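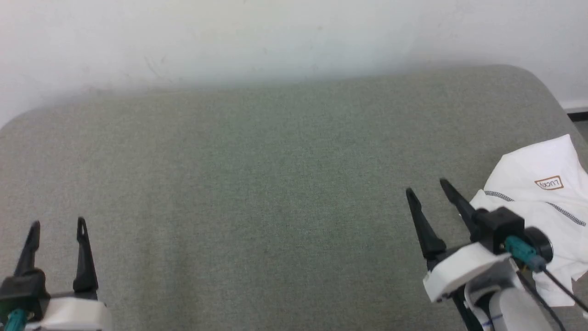

Home | News | Robotics | Logistics | Archive

Folding trials put two-armed machines to work on T-shirts
21 March 2020
By Nazmiye Ersoy

Machines with two arms can now fold a T-shirt without help in most attempts, but not at a speed that would interest a hotel laundry or a clothes shop, according to results released this week by the automation firm Malar.

The company logged 1359 folding attempts between the start of February and the middle of this month. Each began with a single garment dropped on a soft surface in no set position. The machine had to find the hem, spread the cloth, fold it and leave it flat. An attempt was stopped and marked as failed after 11 minutes.

Malar says the median time for a completed fold was 5 minutes. A practised shop assistant needs a few seconds. The firm has not given a separate figure for shirts that were folded but would have to be done again before going on a shelf.

Most of the lost time came before the first fold. A dropped shirt may lie with its sleeves under the body or with the neck turned in, and the control software has to choose a point to lift from with much of the garment hidden. A poor choice raises two layers together, and the cloth has to be put down and the search started again. 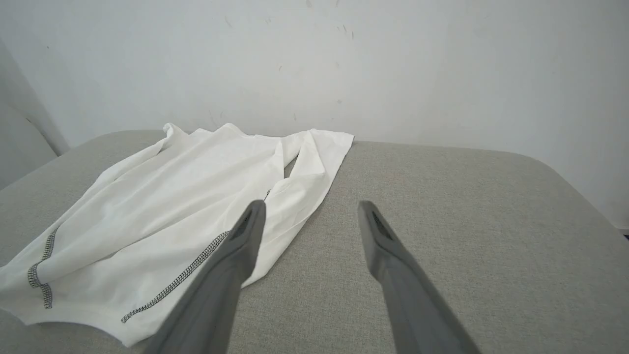

Soft furniture adds a further difficulty. On a hard table the fingers can press down and slide under an edge. Upholstery gives way under the same pressure, and the cloth sinks with it. White fabric also offers few marks for the vision system to follow. In Malar's tests, garments with dark stitching at the seams were located sooner than plain ones.

Two other companies are working on the same problem. Girkska sells a fixed folding unit for commercial laundries, which needs an operator to clip each item in place. Gaber is testing a shelf-restocking arm in 8 shops but has left clothing out of the trial and handles boxed goods only.

Malar intends to move on to towels and pillowcases, which have simpler outlines, before returning to shirts. It has set no date for a product and has not published a price.

Comments (3)

felt_and_thread: Towels should have come first. Four corners, no sleeves.

D. Okell: We had a Felano press at work that folded sheets perfectly well, but you had to feed it by hand all day. Is the median only for the ones that finished? If so it flatters the machine.

pm_hollins: Five minutes is fine by me if I am out of the house at the time. Can it do socks?

Previous | Next | Back to Robotics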